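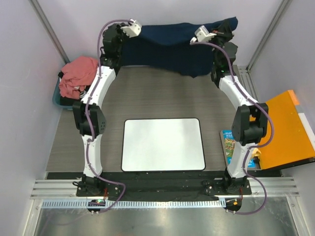 Cloth folding

Cloth folding is the household activity of bringing a piece of fabric into a smaller and regular shape, so that it can be stored, carried or put on a shelf. It is usually done after washing and drying, and it may be done with or without ironing. The word covers the folding of flat pieces, such as towels, napkins, tea towels and bed sheets, and also the folding of clothes, which have sleeves, collars or legs and therefore need more steps.

Contents
Surface and preparation
Holding the cloth
Common folds
Folding by two persons
Dark fabrics
Storage
See also

Surface and preparation

Flat pieces are most often folded on a table, a bed or an ironing board. A table gives the firmest support, and creases can be pressed on it with the palm. The surface should be clean and have no rough places where threads may catch. If the table is smaller than the cloth, part of the fabric may hang over the side, but its weight then pulls the rest and the edges move away from each other.

Before the first fold the cloth is spread. Large wrinkles are removed by a short shake in the air or by pulling gently at opposite ends. A cloth which is still damp should not be folded for storage, as it can take a bad smell.

Holding the cloth

The usual hold is at two neighbouring corners, between thumb and first finger. When the cloth is held in this way and pulled lightly, the edge between the hands becomes straight and the other half falls free. If the hands are not at the corners but somewhere along the edge, the free corners drop or stand up, and the edge becomes wavy. Many people then slide the fingers outward along the hem until they feel the corner – this can be done without looking.

Common folds

The half fold brings one edge over the opposite edge. Made twice, in crossing directions, it gives the quarter fold, with 4 layers, which is common for napkins and small towels.

The third fold lays one side over the middle and the other side on top of it. It is preferred for bath towels, because the hems are hidden inside and a smooth rounded edge looks to the front of the shelf.

The roll begins with one half fold or third fold, and the cloth is then rolled from the short side. It takes little room in a suitcase.

Folding by two persons

Bed sheets and large tablecloths are easier for two persons. Each one holds two corners, both step back until the cloth is stretched, and the corners are brought together in the hands. One person then walks to the other and gives over the edge.

Dark fabrics

On navy, black and other dark fabrics, lint is easily seen, while the fold lines can be difficult to see in weak light. Such pieces are often folded with the right side inward.

Storage

Folded pieces are kept in piles of the same size, with the fold to the front. Freshly washed pieces are put at the bottom – in this way all of them are used equally.

See also

Ironing
Laundry
Linen cupboard
Napkin folding

This page was last edited on 01/09/2025.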